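Search this blog
Type and hit enter

Giving up the car, month two

16 October 2025

So it's been 42 days since I sold the car and I still reach for the keys on my way out the door. They used to live on a hook by the light switch. Now there's an umbrella on the hook, and I forget that too.

A few of you wrote after the last post asking if I'd caved yet. I haven't! I came close the week it rained sideways, when I stood at the Dalgleish stop watching my bus pull away with its back doors still closing, and I did look up used hatchbacks on my phone for the whole wait. But then the 107 came and it was warm and I got a window seat, and by the time we were over the bridge I'd put the phone away.

The 107 is my main bus now. It goes from the top of Bratden down through Serard and ends up by the hospital, and if you catch it before seven you'll get the driver who hums. I've learned which seats have the heater under them (left side, just behind the step) and which one has the window that whistles. I've also learned that the timetable on the pole and the timetable on the app are two different works of fiction, and the pole is usually closer.

Work has been easier than I thought. My commute went from twenty-five minutes to 48, which sounds awful, but I read the whole way. I've finished three library books since I started and I hadn't finished three books in the two years before that. Right now it's a fat one about lighthouses that my brother-in-law Zlatko Kos left here at Easter and keeps asking for. He can have it when I'm done.

Groceries are the part I had to rethink. With the car I'd do one giant shop and fill the trunk. On foot I go every couple of days and buy what I can carry, and my shoulders have opinions about cartons and bottles. I've gotten pickier about what comes home with me.

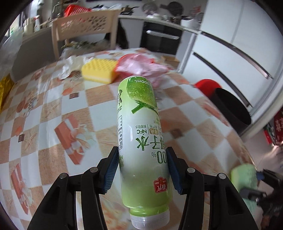
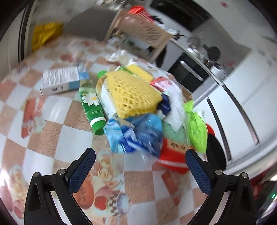

Coconut water in the first one, a pile of packets and bags in the second.

My sister says get a cart, one of those upright ones with two wheels. I'm resisting it for reasons of pure vanity. I may crack by December, when the sidewalks up our hill get slick and I'll want a hand free for the railing.

Money, since someone asked: I'm saving about $190 a month so far, counting insurance, gas and the parking permit, minus the bus pass. I did take two taxis. One was for the dentist (numb face, no regrets) and one was from my cousin's place out in Gellport, where the last bus leaves at a time I can only describe as rude – who goes home from a birthday dinner before the cake?

That's the bit I haven't solved. Daytime is fine, evenings are a puzzle. I've been offered a bike, an old blue one that needs a new chain and probably brakes, and I'm going over to look at it once my knee stops clicking. If anybody has ridden up Bratden hill with a bag on the back, tell me how bad it is. And does the bike rack on the front of the 107 fit fat tires? I keep meaning to ask the driver and then I get comfortable with my lighthouses and forget.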